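I finally got the two-arm bench back together over the weekend, and I have been grinning about it ever since, so you all get a long post about cable slack and gripper screws. Sorry! (Not that sorry.)

For anyone new, the bench is the pegboard and wooden table setup at Prirkden, where Thảo Tôn and I have been teaching a robot to put hand tools away. It had picked up two bad habits by November. The right gripper would drift a little further off target the longer it ran, and the left wrist had a faint tick in it that you could feel with a fingertip before you could hear it. Neither one stopped us from working. Both drove me nuts.

The tick was the easy one. Two of the little screws in the wrist housing had backed off by maybe a quarter turn. I took them all out one at a time, wiped the threads, put a dot of the blue stuff on each and ran them back in by hand. Go corner to corner, the same as you would with lug nuts. Then I wiggled the gripper and got nothing, not even a whisper. I love that feeling!

The drift took two evenings. I blamed the calibration first, of course, and redid it 9 times with the same result every time. Thảo was the one who noticed that the cable was pulling on the gripper whenever the wrist rolled past a certain angle. There just wasn't enough slack, so each roll gave it a tiny tug and the mount had slowly walked. We unclipped it, let out a longer loop, reseated the mount and did the calibration once more. Dead on, first try.
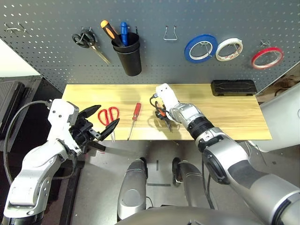
Right gripper on what looks like pliers or wire cutters, with the new loop in the cable.

The loop looks a bit floppy, I know. I tried it tighter and it went straight back to tugging. What you want is enough cable that the wrist can go all the way to both ends of its roll without the loop ever going straight, and then a little extra for luck. Move it by hand with the power off first, slowly, and watch the loop the whole way.

Tool grips are my favorite test because they show everything. A foam block will forgive you for being a few millimeters off, but a pair of handles won't. If the fingers close off center, the tool swings, and you see it right away. We also do scissors and screwdrivers, and the screwdrivers are harder than you'd think because the shaft is so skinny and the whole thing wants to roll.

My routine now, before a long session, goes like this. Fingertip on each wrist while it moves. Look over both cables. Open and close each gripper 20 times with nothing in it. Then a few slow picks off the table before I let it go at full speed. I write the cycle count on a card, and we're at 228 since the fix. Quang Trình thinks I should recheck the screws at 2,000, and I'll probably cave and do it way sooner.

Next up is the hanging part, getting a tape roll back onto its wire hook, and I can't wait. If you've done anything like it, please tell me how you handled the last half inch!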